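Dixit, chapter two, and the footnote that ate my week

2019-07-05

Quick one, I'm meant to be packing.

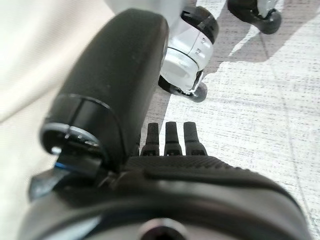
So the chapter. Chapter two is the one on translators as readers, the one I said would be done by Easter. It isn't done. It has a beginning and a lot of bits. Noreen Mengal read the first half and sent back three pages of notes, all fair, the main one being that I keep saying "the translator" as if there was only one of them and he lived in my head. She's right. I've gone through and put names in. Took ages. Much better.

The footnote is number 19. It was going to be a single line saying that the Prelberg letters had been used before by other people, see so and so. Then I went to check the page reference and the page reference was wrong, and the wrong reference had been copied from an earlier article, which had copied it from the introduction to the old edition. The letter everybody quotes (the one where he complains that his own language has "gone to sleep in the next room") is not in the folder it's supposed to be in. It's in the one after, with a different date on it, and the date matters, as it puts the letter after the move and not before. Which changes how you read the whole thing about the sleeping language. Before the move it's a joke. After it, less so.

I now have 800 words of footnote. My supervisor will have a fit.

Gorazd Janevski says turn it into an article and leave one sentence in the thesis. Probably what I'll do. He also says Dixit might take it, they like short archival pieces and they're quick, or quick for a journal anyway. Last time I sent them something it was three months before I heard a thing, then two pages of very kind comments from a reader who plainly wanted a different essay. I wrote some of the different essay in the end. It was good advice.

Other stuff, in no order:

— Still stuck on what to call them. Exile is wrong for half the people in the chapter, they went for jobs or for a husband. Emigré sounds like a hat. I've been using "writers abroad" and it's flat but it doesn't lie.

— Reread the short novel, the one with the ferry. I'd forgotten how funny the first 50 pages are. The critics go straight to the ending, so you'd think it was misery from the off. I want a paragraph on the comedy and theres nowhere to put it.

— The two English versions disagree about the aunt. In one she is "severe", in the other she's "careful". The original word can do both. I've spent far too long on the aunt.

— Library has changed its opening hours again. Closed Saturday mornings til September. Great.

Conference paper is twenty minutes and I have enough for fifty. Cutting the theory at the start, I think, and going in with the letter. People wake up for a letter. Noreen reckons I should read it out in the original first, then the translation, then say nothing for a second. I will lose my nerve and talk over it, I know I will.

Right, train. If anyone has the second edition of the Prelberg letters and could look at the note on the last page of the introduction for me, please email. Mine's a photocopy and the bottom line is missing.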